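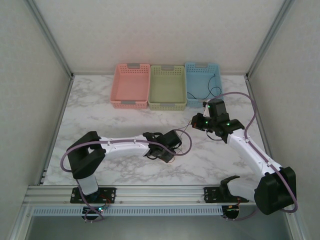 4. Comparison of finger pads on tangled wire

4.1 Apparatus

Figure 4. The two-arm cell used for all trials in this section, with the three sorting baskets along the back wall.

The trials were run on the rail-mounted pair of arms shown in Figure 4. Both arms work over a marble-patterned tabletop, and each carries a wrist camera in addition to the fixed camera that covers the whole cell. Wire is a poor match for the fixed view. Strands of similar colour merge at that distance, and the gripper hides the part of the pile that matters most just before it closes. The wrist view was therefore used for choosing the grasp point, and the fixed view only for checking where the arms and baskets were.

Two finger designs were compared. The first, referred to here as Kolton, has a smooth elastomer pad bonded to a rigid printed finger. The second, Lorente, has a ridged pad on a yellow finger with recessed pockets in its face. The ridges run across the closing face and are meant to hold a strand that lies along the finger, where a smooth pad tends to let it roll out. Both designs fit the same gripper body, so a change of fingers did not require a change of motor or controller. Closing speed and current limit were held fixed across the two sets.

4.2 Task and procedure

The test load was a heap of insulated wire in mixed colours, cut to unequal lengths. One arm reached into the heap, closed, and lifted. If strands were held at the end of the lift, the arm carried them to the basket assigned to that block of trials. The operator then returned the wire to the tabletop and reshaped the heap by hand before the next attempt. Heap shape was not controlled beyond this, and we regard it as the main source of spread in the results.

A total of 3,089 attempts were logged. The first 1,000 were used to set the approach height and the closing current, and are left out of the comparison. Finger sets were swapped between blocks, and the grasp controller, Prerum, was not retrained after a swap. Milagros Bustamante ran the Kolton blocks and Maite Villalobos the Lorente blocks – an arrangement we would change in future work, as it ties operator to finger type.

4.3 Observed grasp behaviour

With either finger set, the controller favoured the densest part of the heap. This usually gave a secure hold on a bunch of strands, but it was a poor policy for separating single wires.
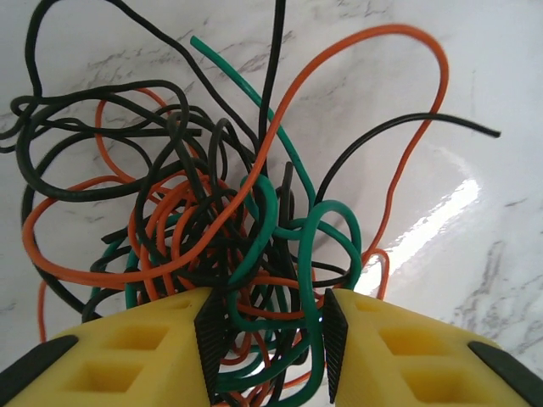 Loops were a second difficulty. A strand that arches above the heap offers a clear target in the wrist view, yet its visible height says little about where its ends are or how many other strands cross it. Glare on the polished surface also raised the false edge count on the brighter side of the view. We reduced this by masking saturated pixels before the grasp search, at the cost of losing any wire that passed through the masked area.

The ridged pads held thin bunches better during the lift. The smooth pads let go of outer strands more often, mainly when the bunch was not centred between the fingers. For thick bunches we saw no clear difference. The ridged pads had one drawback at release: short ends sometimes stayed caught after the gripper opened, and the arm had to repeat the opening motion up to 5 times over the basket. A fixed shake routine, tested earlier on the Kotmont arm, was not used here.

4.4 Limits of the comparison

Grasp success was scored from the fixed camera at the end of the lift, so strands lost during transport were not counted against either design. Pad wear was not measured. The closing current was tuned on blocks that used both finger sets, and a separate value for each set might narrow the gap on thin bunches.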